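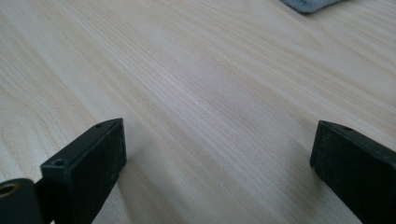
Bindu Mathew
Contributing Editor, Community Programs

When the Flaltby day program took over a disused bowling green on the southern edge of town, the soil was the first difficulty. Decades of rolling and close mowing had left it so compacted that a garden fork would not go in past the first few centimetres. Staff and participants spent their first winter breaking it up by hand, one strip at a time, and working in composted bark from a nearby mill.

The site now supports 34 raised beds, a propagation house and a small orchard of heritage apples. Most of the adults who attend live with an acquired brain injury, and many were referred by rehabilitation services after leaving hospital. They come for two or three mornings a week, and the working day begins at 9 am with a meeting in the potting shed at which tasks are chosen.

Yaw Abugri, who coordinates the program, trained as an occupational therapist before moving into horticulture. He explains that seed sowing has proved more useful than he expected as a form of rehabilitation. A tray of 40 cells requires a person to keep their place, judge depth and finish a row before beginning the next. Participants who find written instructions tiring work from colour-coded labels, a system developed on site and since adopted by the Winent garden further up the coast.

“People arrive having been assessed a great deal,” Mr Abugri said. “In the propagation house they are asked what they think should be done about the aphids.”

The garden's main source of earned income is its spring seedling sale, which last year offered around 900 tomato plants in addition to herbs and native groundcovers. The Tshabalala bequest meets the cost of water and of one part-time horticulturist. Attendance fees cover the remaining wages, although transport continues to be a concern. Several participants travel up to 90 minutes each way, and the connecting bus does not run during school holidays.

Not every planting has done well. The orchard lost a row of young trees to collar rot after a wet autumn, and the replacements have been set on low mounds to improve drainage. A trial of winter brassicas was abandoned when cabbage moth reached the beds ahead of the netting.

Plans for the coming year include a cut flower plot, to be laid out on the last unused quarter of the green. Discussions are also under way with Hasamov, a wholesale nursery in the district, about paid placements for participants who wish to move into employment. Two people are expected to begin there in November, each working one morning a week alongside a member of the Flaltby staff.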